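Visita al centro de peritación y reparación de Zindar en Olivares

2022-10-11

El centro de Zindar está en el polígono de Olivares, en la última calle antes de la rotonda de salida. La jornada de puertas abiertas era para talleres de chapa, peritos y corredores de seguros, con inscripción previa. Entramos a las nueve y terminamos pasadas las dos. Aparcar fue complicado, porque la explanada delantera estaba reservada para los coches pendientes de valoración.

La primera parte fue en la recepción de vehículos. Cada coche siniestrado entra con su parte, se lava y pasa a una plaza numerada. El perito hace una primera valoración visual y después se desmonta el paragolpes o el panel afectado antes de cerrar el presupuesto. En Zindar insisten mucho en ese segundo paso. Según los datos que dieron en la charla, el año pasado peritaron 970 vehículos con daños clasificados de entrada como leves, y en 400 de ellos hubo que ampliar el presupuesto tras el desmontaje.

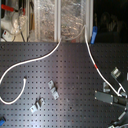
La discusión con las aseguradoras empieza casi siempre en esa ampliación. El taller pide horas para calibrar sensores, medir puntos de anclaje o sustituir un soporte que por fuera no se veía, y la compañía contesta con el baremo de la primera visita. Para explicar lo que significa medir contra una referencia fija recurrieron a un tablero como el de la foto, con sus agujeros roscados en filas y columnas regulares: si la cuadrícula es conocida, cualquier desviación de la pieza se puede expresar en milímetros y anotar en el informe. Un perito de compañía preguntó si eso bastaba para justificar la partida. Le respondieron que ayuda, siempre que la medición vaya fechada y con el número de bastidor.

Después pasamos a la zona de bancada. Tienen dos, una de ellas ocupada por un utilitario con golpe trasero. El jefe de taller enseñó la hoja de medidas de antes y la de después del tiro, con las tolerancias del fabricante en una columna aparte. La diferencia en uno de los puntos del larguero era de 7 milímetros. A simple vista el maletero cerraba bien, y el presupuesto inicial de la aseguradora solo contemplaba cambiar el paragolpes y pintar.

El programa que usan para los expedientes se llama Fakorix. Agrupa las fotos, las hojas de medida, los correos con la compañía y las facturas de recambio en una sola ficha. Lo vimos funcionar con un expediente cerrado en junio. Es bastante lento al abrir los adjuntos, y los talleres que ya trabajan con otro sistema tendrían que volver a introducir los datos a mano. A cambio, genera un resumen en PDF que se puede presentar como documentación en una reclamación contra el seguro del contrario.

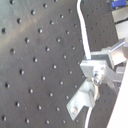

Ese resumen fue lo que más preguntas trajo, sobre todo de los talleres pequeños. Varios contaron que aceptan la primera oferta de la compañía por no tener a nadie que dedique una tarde a ordenar papeles. En Zindar calculan que preparar un expediente completo lleva aproximadamente 2 horas si las fotos se han hecho durante el desmontaje, y bastante más si hay que reconstruirlo después. Recomiendan también que el cliente firme desde el principio la autorización para que el taller hable con la aseguradora en su nombre.

La última charla corrió a cargo de Plodurstead, una correduría que trabaja con flotas de reparto. Repasaron qué suele admitirse como coste de reparación y qué se queda fuera: la inmovilización del vehículo, el coche de sustitución y la pérdida de valor se negocian aparte y con resultados muy desiguales. Fue la parte más floja. Se leyeron diapositivas durante casi una hora y no llevaban casos concretos, aunque dejaron un modelo de carta de reclamación que sí parece útil.

Me quedé sin ver la cabina de pintura, que estaba en revisión. Para quien quiera ir, la inscripción se hace por correo con el nombre del taller y el número de asistentes. Conviene llevar calzado de seguridad propio, ya que el que prestan en la entrada se acaba pronto.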